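Re: [hall-users] crockery and the shared kitchen, again
From: Chia-hao Yip
July 2023

Quick one, typing between two things so sorry for the state of it.

Somebody wrote:

> Can we please settle what we are doing about the kitchen before the
> autumn term. Half the cupboard is chipped, the Zarico mugs have mostly
> walked, and the toddler group won't use china anyway. Do we replace the
> lot or just top up? And who is paying? I don't want to go through
> September like last year, washing up between sittings.
>
> Also has anyone got a view on plastic. I know feelings run high.

Right. Prices first. Clikance will do a mixed box of 300 pieces, seconds, for 169 pounds delivered. Far more than we need but the other groups upstairs might split it. Giltov are dearer per plate but you can buy in small lots and they take back breakages in the first month. I rang both. Clikance rang back, Giltov havent yet.

On plastic. I was against, I've come round. Not for the lunches, people want a proper plate for a hot dinner and so do I. But for the little ones and for anything on the craft tables, yes. Coloured rims are handy, you can tell a child "red one" and off they go.

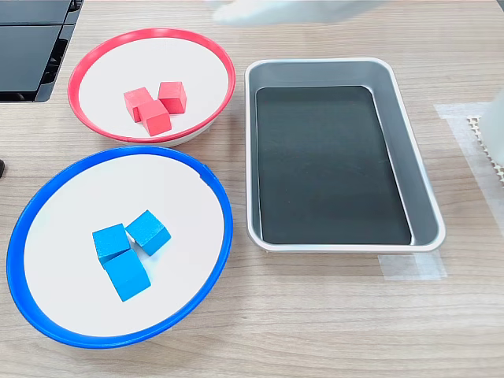 Red-rimmed one, with red cubes in.

They stack, they don't weigh anything, and if one goes on the floor you pick it up again. Against: they scratch, they hold curry stains for ever, and they are no good in the microwave whatever the bottom says. So a seperate shelf please, low down, labelled. I don't want to find tonight's leftovers welded to one.

Mugs. I'd say no to replacing the Zarico ones like for like. Too nice, hence walking. Plain white, from anywhere. 2 trays' worth to start and see how we go.

Cutlery is fine. Teaspoons not fine, but teaspoons never are.

Storage is the bigger headache imo. The tall cupboard door has dropped again and the Annamalai supper club need their pans in there by September. If the china goes on the middle shelves and the serving dishes go up top, the pans fit. I measured. The urn would have to live on the worktop, which I know annoys the Tuesday lot, sorry, the morning lot I mean.
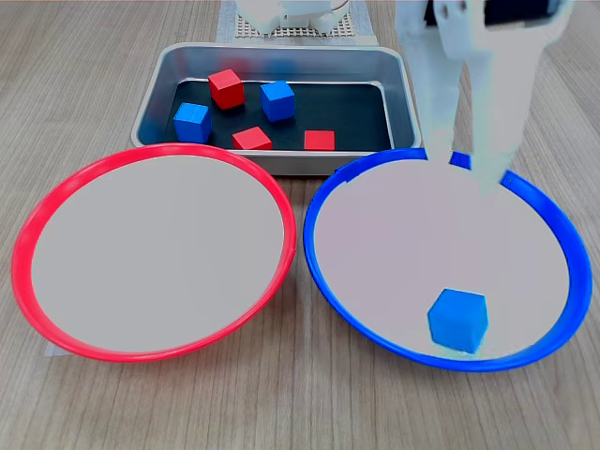

Red rim and blue rim, side by side.

Money: I suggest each group puts in by how often they use the kitchen, five groups, simple sum, I'll do it and send it round. If your group only makes tea say so now and I'll knock it down. Anyone who wants to buy their own and keep it in a box under the stage, fine by me, but put a name on the box. In marker, not a sticky note.

Need a yes or no on the Clikance box as they'll only hold the price till the end of the month. Reply to the list not to me, my inbox is a mess.

Chia-hao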